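Storage and Clutter in Shared Student Kitchens
Project report, Housing and Daily Life module, Whitcombe College
November 22, 2023
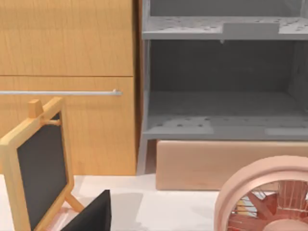 Figure 1. Closed and open storage side by side: a wooden cabinet and a grey shelving unit (computer rendering).

1. Background

Students at Whitcombe who live in shared housing often complain about the kitchens. Most of the complaints are about mess, missing food and things left on the counters. The housing office has usually answered with cleaning rules. Our group wanted to find out if the type of storage in a kitchen has any effect on how it is used.

We looked at two residences. Grevley House is the older one and its kitchens have cupboards with doors. Damodholm was refitted in March and has mostly open shelves. Both have the same number of residents per kitchen, seven, and both are cleaned on the same schedule.

2. Method

We picked two kitchens in each residence, so four in total. Each kitchen was visited in the morning and again in the evening over a period of four weeks. On each visit we filled in a sheet with the state of the counters, the sink, the floor and the storage. We did not open anybody's private cupboard.

We also left a short form in each kitchen. It asked where people keep dry food, whether they share pans and plates, and what they would change. The forms had no names on them. A box for the forms was left by the door and emptied at the end of each week.

One problem came up early. In the first week, residents in one of the Damodholm kitchens cleaned up before our evening visit – they told us so on the form. After that we changed the visiting times without notice. We kept the first week's sheets but did not use them for the comparison.

3. Results

The counters at Grevley House were more crowded than those at Damodholm. Residents wrote that the cupboards are deep and that things at the back are forgotten, so they leave the items they use every day on the counter. Several forms mentioned finding food from people who had already moved out.

At Damodholm the counters were clearer, but the shelves themselves were untidy by the end of most weeks. Open packets were common. Residents also said that food was taken more often, mainly bread, coffee and cooking oil. Some had started keeping dry food in their bedrooms, which the housing rules do not allow.

Sharing of pans and plates was more common at Damodholm. People could see what was there and used it. At Grevley House almost every resident who filled in a form had their own set, and there were more pans than the cupboards could hold.

We found no clear difference in the sinks. Dirty dishes were left in all the kitchens, mostly in the evening.

4. Cost

We asked for a price from Jellidville, the supplier that fitted the Damodholm kitchens. Adding one closed cabinet with separate sections to each of the four kitchens would cost $2,600 including fitting. This does not cover locks. We did not get a second price, so the figure should be taken as a starting point.

5. Discussion

Shared items seem to work better on open shelves, and private food seems to work better behind a door. A kitchen with both would let residents separate the two. Labels would probably help as well, but we did not test them.

The study was small. The two residences also differ in ways we could not control for – Grevley House has more first-year students, and its kitchens get less daylight. A longer study should follow the same kitchens before and after a change in storage.

6. Recommendations

Keep open shelves for shared pans, plates and cleaning supplies.
Give each resident a closed section for dry food.
Clear out unclaimed food at the end of every term.
Ask residents about storage before the next refit.

The blank visit sheet and the form are attached as Appendix A and Appendix B.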